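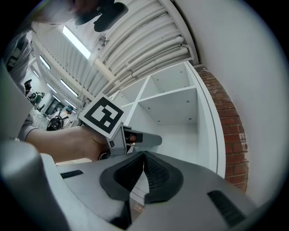
I've been through a lot of space heaters, and the Salminen is the first one I've kept past a month. Our upstairs room in Drurdale gets cold the minute November shows up, and it stays that way until spring. It's 190 square feet with tired old radiators along the wrong wall, so before I bought this thing I wore a coat at my desk and typed like I had mittens on. A bare forearm sticking out of a gray sleeve over by the shelving would have been unthinkable for me last winter! I'm one of those people whose hands go first, then my nose, then my mood.

So, the heater. I paid $100 for it at the hardware store in Utasville, which felt like a lot for a box with a fan in it. The one before it was an Ornero, and it was cheaper, but it clicked. All day long, click, hum, click, and then this hot dusty smell every time it came back on. I gave it to Leszek Rutkowska for his garage and he loves it (he also runs a table saw out there, so I don't think the clicking registers).

The Salminen doesn't click. It does have a low fan sound, a bit like a fridge in the next room, and on the high setting I have to turn up the radio one notch. There are two settings, low and high, and a dial for the temperature. The dial is my biggest complaint. It has little dots and no numbers, so I spent the first week nudging it back and forth until I found the spot I liked, and then I put a pencil mark there. If you have kids or a cleaning crew or a cat who sits on things, you'll be finding that spot again and again.

From stone cold, it takes 30 minutes on high before I want to take my coat off. That's with the door shut. With the door open you may as well be heating the stairs. Once the room is warm I drop it to low and it holds just fine, even late in the day when the sun's gone and all that glass starts letting the cold in.

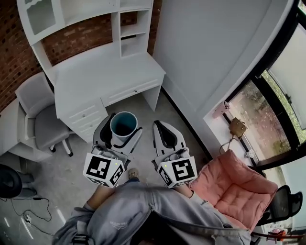
Gray hooded jacket, paper cup, and the big window.

Speaking of windows – please check yours before you spend any money on heaters. I stuck foam tape around our frames the same week the Salminen arrived, and I'm sure some of the credit belongs to the tape. I should have done it years ago. It comes in a roll, you peel it, you stick it down, and you're finished before your coffee gets cold.

A few smaller things. The cord is short, shorter than the Ornero's, and the manual says no extension cords, so measure the distance to your outlet first. The handle on the back is great, deep enough for a whole hand. The power light is a really bright blue and I've put a piece of masking tape over it. The filter slides out and rinses in the sink, but getting it back in took me a couple of tries and some muttering.

I can't tell you much about the electric bill yet, as the first one hasn't come. Would I buy it again? Yes, for a room with a door. For a big open basement I'd look at something with more muscle, and Leszek says he'd go for one of the oil-filled kind down there.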